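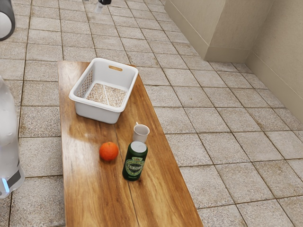

The basket job was mine for eleven years

I clear tables for a living, or I did, and these days I watch an arm do some of it. I work in the canteen at Stekstead, the big shared office place out past the ring road, and since April the firm that runs our kitchen, Kekosell, has been getting us ready for robot arms on the clearing side. Most of the getting ready happens in simulation. There's a made-up table on a screen, with a cup and a can and a bit of fruit on it, and the arm practises on that before it's let anywhere near our crockery.

I've got opinions about all this and my daughter is sick of hearing them, so you can have them instead.

First, the good bit, and I mean it. My wrists are knackered. Anyone who has done a lunch service knows the reach, that lean across a long table for the one mug somebody has left at the far side (always the far side!), and after a few hundred of those your shoulder starts talking to you at night. We put 3,126 items through the wash on our busiest day last year. If an arm wants the reaching, it can have the reaching. I'm not going to stand here and get sentimental about leftover orange.

What bothers me is the rest of the job, the part that was never written down. When Satish Alva came round from Kekosell to do his job study, he followed me for two services with a tablet and wrote down "pick up cup", "pick up can", "pick up fruit", "sort". Fair enough, that's what my hands were doing. But I was also telling the new lad on the grill that table six had sent back their chips cold, and noticing that Ferenc Gál from accounts hadn't touched his dinner for the third day running, and having a word. None of that went in the tablet. There was no box for it.

And then there's the hours. Management said from the start that no jobs would go, and so far that's been true, I'll give them that. But Katalin Nyitrai, our steward, asked to see the new rota in writing and it had 74 fewer clearing hours a month in it. Same number of people, fewer hours. If you're on a salary you might read that and think, lovely, shorter days. If you're paid by the hour you read it with your rent in the other hand.

I did ask to see the practice sessions, because I think if you're going to be replaced at something you should get to mark its homework. Andor Bozsik, who sets them up, was very decent about it and sat me down with a cup of tea and let me watch for a whole afternoon. I went in expecting to be either terrified or smug, and I was neither, I was mostly interested. 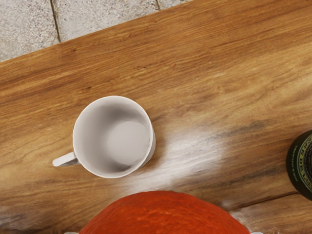 I kept wanting to tell it things. Get the mug by the handle if there might be tea in it. Give a can a little lift first, so you know whether it's going to slop all over your sleeve. Don't put fruit in under anything heavy. Andor wrote quite a lot of this down and I was chuffed, and then on the bus home I thought, hang on, that's eleven years of know-how I've just handed over for one cup of tea.

So that's my actual argument, if I've got one. Pay us for it. When a firm buys an arm, it pays the people who built it and the people who fit it, and there'll be a service contract on top. The people who know what a dirty table is like at ten to two get a thank-you and a thinner rota. Zsolt Kun on the dishwasher reckons we should ask for a training rate for every hour we spend helping, plus our old hours guaranteed for a year. I'd go further and put some of those lost hours back on the floor as proper paid time for looking after people. Call it whatever you like – hosting, front of house, I don't mind – as long as it's on the payslip.

Katalin is taking both ideas to the next meeting and I've said I'll go with her. If you work at Stekstead and you've got something to add, come and find me at the tray end after two.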